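Prindulley Robotics Club: Spring Progress Report

Submitted by Uyên Tạ, club advisor, to the Visser Fund

Thank you for another season of support! This report covers what the students have done since the last one, how the money has been used, and what we would like to try before the end of June.

The club now has 32 students on the roster, and the folding group is the busiest part of the room. When we applied, we said the group would try to get two arms to fold a towel. Towels went well enough by winter that the students voted to move on to real clothes, and they picked shorts. I would have started with T-shirts. They argued that shorts are smaller, that the waistband gives both grippers something firm to hold, and that everybody could bring a pair from home. They made a good case and I gave in.

The routine they wrote begins with one gripper on each corner of the waistband. From there the arms are supposed to lift together, bring the waistband down toward the hems, let go, and come back for the side fold. Getting both arms to move at the same speed took the group most of the term. Pranab Munshi, our mentor from Plustel, spent several Tuesday sessions going through the timing code with them line by line, and the students did the fixing themselves.

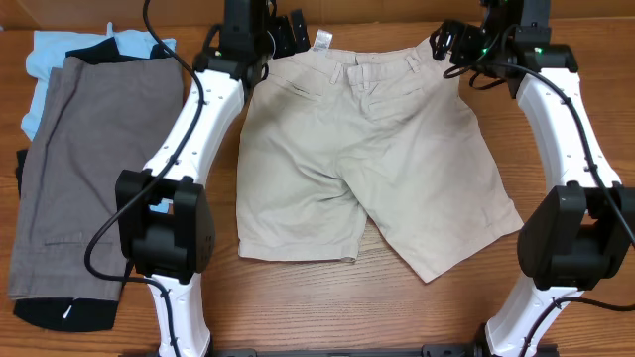
Page last changed: June 2026, by U. Tạ

Khaki shorts have been good practice. With the back side up, both grippers go to the top corners and the legs spread out toward the arm mounts, and the students can check the grip before they let the program run on. Back pockets and wrinkles in the seat are still hard for the vision software, which sometimes takes a crease for an edge. Two of our ninth graders are collecting the bad guesses in a folder and sorting them by type, and I am very proud of how patient they have been with it.

Trousers are next on their list. The long legs need an extra fold, and the group is split over whether to write a new routine or stretch the old one. Both versions are being tried — I expect a lively demo day.

Spending so far. Of the equipment money, $700 went to replacement gripper pads, cables and a spare motor. The Vosex software licenses are paid through the school year. We have bought no clothes at all, as families have been generous with hand-me-downs.

Changes from the plan. We dropped the sock-sorting activity to give the folding group more table time. We also added a beginners' hour, run by 7 of the older students, where new members learn to move one arm by hand controller before they write any code. It fills up every week!

Still to do: demo day for families, a short write-up of the crease problem by the students, and a parts list for next year. I will send the write-up as soon as they agree on a title.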